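4. Home storage of insulin: what the evidence supports

Most advice on keeping insulin at home assumes that people store it badly and that bad storage explains a good share of unexpected high readings. The first claim is plausible. The second is repeated far more often than it is tested. In the papers we reviewed, the link usually rests on a patient's memory of where a pen was kept, collected after the high reading had already been noticed. A person who has just had a bad week will look for a cause, and the refrigerator is an easy one to blame.
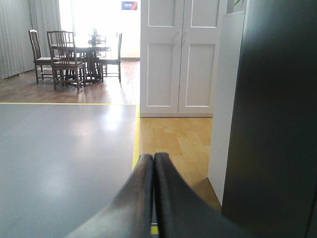 Can a short spell outside the recommended range explain a high reading?
It might, but a missed dose, a large meal, an infection or a worn injection site would have to be ruled out first, and few of the studies tried.

The Brovetti survey is the one most often cited. It reached 3,000 adults who use insulin and asked them to recall their storage habits over the past year. Of those who answered, 13 percent said that at least one pen had been "probably spoiled." The word "probably" disappears in later papers, which treat the figure as a spoilage rate. No pen was tested. We do not think the number tells us anything beyond how often people suspect a problem.

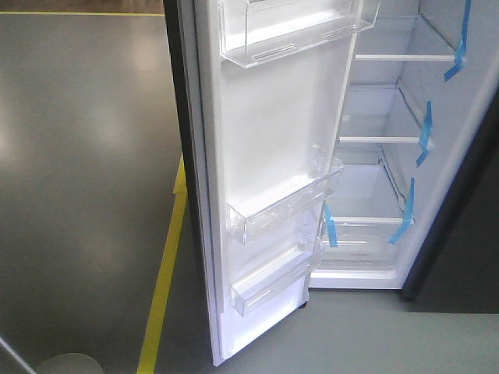
Department of Community Pharmacy and Home Care

4.1 Sensor studies

Temperature loggers should do better than memory, and in one respect they do. The Gatchalian group put a Skimell logger beside the insulin in each home and left it there for two weeks. Many logs showed readings outside the labeled range. What the logs cannot show is whether the insulin itself reached those temperatures. A small bare sensor warms and cools faster than a filled cartridge inside a plastic pen inside a carton, so a brief spike in the log may mean very little.

The authors mention this in a footnote and then ignore it in the abstract. Samonte, in a written comment on the draft of this section, argued that freezing is a different matter, and we agree. Insulin that has frozen should be thrown out, and a logger that reads well below freezing for hours is a fair warning sign.

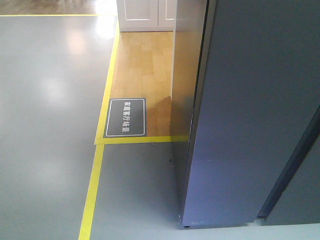 Short dips are harder to judge. A reading just under freezing for a few minutes was scored the same way as a whole night of it, and the group gave no reason for that choice. When we asked for the raw logs we received summary tables only. It is possible that the main result would hold under a stricter rule – we simply cannot tell.

4.2 Advice on placement

Figure 2. White refrigerator with the door open.
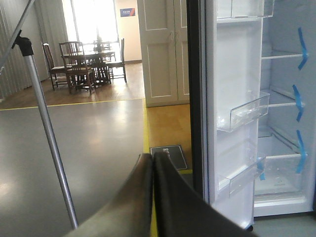

Patient leaflets tend to name one safe spot, and they do not agree on which one. Some say the middle shelf, away from the back wall where items may freeze. Others say the door, where the pens are easy to see. The case against the door is that it swings into the room air each time it opens. In Figure 2 the clear door bins are carried on the door itself, one above another, while the shelf rails stay behind in the main compartment. That layout makes the argument reasonable, yet we found no trial comparing the two places with insulin potency as the outcome. Door readings in the Gatchalian logs came from a handful of homes and were never reported separately by bin.

Until such a trial exists, we would tell patients to follow the product label, keep insulin clear of the freezer section, and discard any that has frozen. Stronger claims about the exact shelf should wait. Lovely Samonte is now preparing a protocol in which pens from both positions would be assayed by a laboratory that does not know where each one was kept.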